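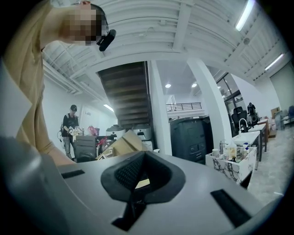
4. Setting up the Himdale label printer for the first time

Read this section through once before you plug anything in. You will need the power cord, the gray data cable, one roll of labels, and a computer with the Cadwaladr print program already installed (see section 3).

CAUTION: Use only the power supply that came with the printer. Supplies from the older Skallell model have the same plug but will damage the board.

4.1 Loading the labels

1. Make sure the power switch is off.
2. Press both side latches and lift the lid until it clicks.
3. Pull the two roll holders apart and drop the roll between them, with the labels feeding from the top.
4. Slide the green guides in until they touch the edges of the roll. Do not squeeze it. A tight guide is the usual cause of crooked printing.
5. Feed the first label under the roller and out through the front slot.
6. Close the lid and press down on both corners.

Note: The printer takes rolls up to 80 mm wide. A full standard roll holds 645 labels. Part-used rolls are fine, but tape down the loose end before you store them.

4.2 Connecting and switching on

1. Plug the data cable into the back of the printer, then into the computer.
2. Plug in the power cord and turn on the switch.
3. Wait for the front light to go from orange to steady green. This can take up to a minute the first time.
4. If the light blinks red, open the lid, check that the label is lying flat, and close it again.

4.3 Setting the label size

1. Open the print program and choose Printer, then Media.
2. Select the size printed on the label box. If it is not listed, choose Custom and type in the width and height.
3. Hold down the Feed button until the light blinks twice, then let go. The printer feeds several blank labels while it measures the gap between them.
4. Print a test label. The border should be even on all four sides.

If the border is off to one side, go back to 4.1 and reset the guides. If it is too high or too low, repeat step 3.

4.4 Print darkness

The darkness setting is 8 when the printer leaves the factory. Leave it there for paper labels. Plastic labels may need a higher setting — go up one step at a time and print a test label after each change. A high setting wears out the print head sooner.

CAUTION: The print head stays hot after a long run. Turn the printer off and let it cool before cleaning.

Cleaning is covered in section 6. Replacement rollers and guides can be ordered from the Herndale parts desk.

Section revised July 2019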